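Empanadas: baked or fried, and what do you charge?

pastrymuddle
2024-03-09
I sell hand pies and empanadas at the Dusilton market and have reached the stage of life where I argue with strangers about crimping. Half-moon shape, baked till there are toasted brown patches. My customers keep asking for fried.
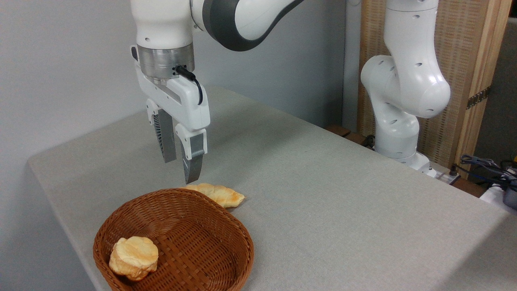
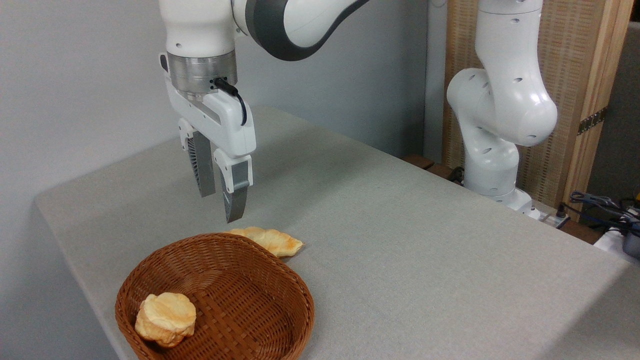
So, do I give in? A fryer means another permit and smelling like a fryer until September.

lardandorder
Yes, give in. Baked is what you serve people you're mildly annoyed with.

Vindo_Kev
Disagree. Fried is great for four minutes. After that you're selling a wet sponge with beef in it. Baked ones survive the drive home.

lardandorder
Who is driving them home? Mine don't make it to the parking lot.

jmondal
Janaka Mondal here, I had the stall at Patwary for 13 years. I did both and regretted both. Brush with egg, bake at 400 on a dark tray, and put a little lard in the dough. Most of the fried crowd went quiet.

pastrymuddle
Lard loses me the vegetarians – all two of them, but they're loud.

jmondal
Shortening, then. And charge more.

Vindo_Kev
I'd keep butter. Shortening tastes like a candle.

lardandorder
You'd know, you bake yours.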